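Deirdre Brennan has read the Pratitthorpe code of practice for small robot arms twice, and she is still waiting to be persuaded. "It's got 3 pages on paperwork and one line on fingers," she says. "Guess which one I care about."

The code, out in June, asks clubs and schools to keep people's hands off the board while an arm is moving. Brennan, who tests hobby machines for Prosser, thinks that is fine as far as it goes. "Who decides it has stopped? An arm waiting over a rook looks just like an arm that's done." 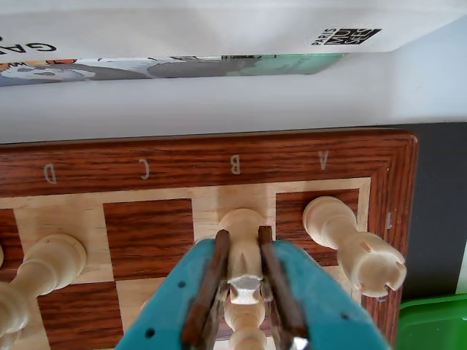
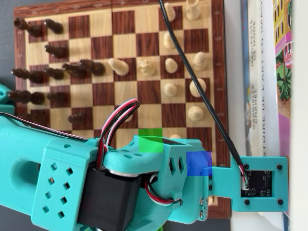 Chess with a robot arm.

She doesn't buy the claim that light plastic arms are harmless, either. "People say that until one gets a thumb. Has anybody measured the grip? I asked and got a brochure."

Ifor Samuel, who helped draft the text, says a grip limit was dropped after makers complained about the cost of testing, which he puts at around $200 an arm. Brennan laughs at that. "So write it down as a price, then, and don't call it safety."

Would she sign up to the code anyway? "Ask me when there's a stop button in it."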